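Robot arms for kitchen jobs, is any of it real yet?
Asked in Home & Kitchen Tech
587 views

My dad has bad hands (arthritis) and the thing he moans about most is the hob. Lifting pans, shifting the kettle, wiping round the burners after. He's seen clips of robot arms clearing up kitchens and now he's convinced there's one he can buy. Budget 4,000 tops and that's with my brother chipping in.

Had a look at Celix and Kahraman, both do arms, neither site will give me a price without a "consultation". So before I waste an afternoon on the phone:

Can anything on sale now actualy move stuff about on a worktop on its own? Not hoovering, we've got a robot hoover, it's fine, it eats socks.

Is it worth waiting a year or two? Don't mind waiting. Dad does.

It's a small galley kitchen, marble-look top, gas hob, not much elbow room. Ta in advance

Bukcombe

Gianni Fabbri
Accepted

Short version: no, not for your dad, not at that money.

Longer. I do the practice kitchens for a little group that tests pick-and-place software. All simulated, no real crockery harmed. Worktop, cooktop, bits and bobs left lying around, and the arm has to sort it out. One of ours, gripper down over a red thing with a black knob on the end:
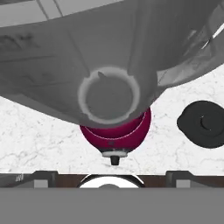 Picture: G. Fabbri, simulated kitchen. Click to enlarge

Look how much of the view is gripper. Most of the red thing's top half is hidden behind it, and that's the bit you'd want to see. A person feels their way at that point. The software has to guess, or back off and look again, and backing off is slow.

Glossy stuff is a pain too. Rounded and glossy, worse. And then in a real kitchen you've got steam, a tea towel over half of it, somebody's moved the salt.

We ran 240 goes at one easy job last August, pick up, move along, put down. Got decent at it. Then I swapped the object for a different shape and it went to pot and we were back to fiddling for weeks. That's where it's at really. Good at the thing it's practised, poor at the thing next to it.

For lifting pans with a person stood there I wouldn't trust any of it. Weight, heat, flame, no. Wiping is a bit closer, flat clear surface, cold hob, but somebody has to clear the surface first and that's the job your dad hates.

What I'd spend on instead:
one-cup water dispenser so no kettle lifting
two-handled pans, light ones
induction if he'll give up gas, flat top so wiping is one swipe

Check his pans work on induction before you order. My mum's didn't, whole lot went to the charity shop.

cluver_fan

get a dishwasher lol

seriously tho Cluver do an arm, saw it at a trade thing, it put 3 mugs on a shelf and took so long I went and got a coffee and it was still on the last one when I got back. bloke on the stand kept wiping the mugs for it

Tinpot

Disagree a bit with Gianni. Depends what you call a chore. I work in a joinery shop and we've got an arm loading panels on the saw, runs all day, hardly stops. But the panels come the same size in the same stack every time and there's a cage round it. Nobody's putting a cage round your dad's hob.

So shop floor yes, kitchen no, is my view. Might be diffrent in a few years, I'd not hold off buying the water thing for it.

Also ask the council about an occupational therapist visit. Ours came round for my wife and sorted a perching stool and a kettle tipper, didn't cost us anything.

Comment from Bukcombe

Thanks all. Water dispenser ordered. He's sulking about the gas so induction is a fight for another day. Will ring the council in the morning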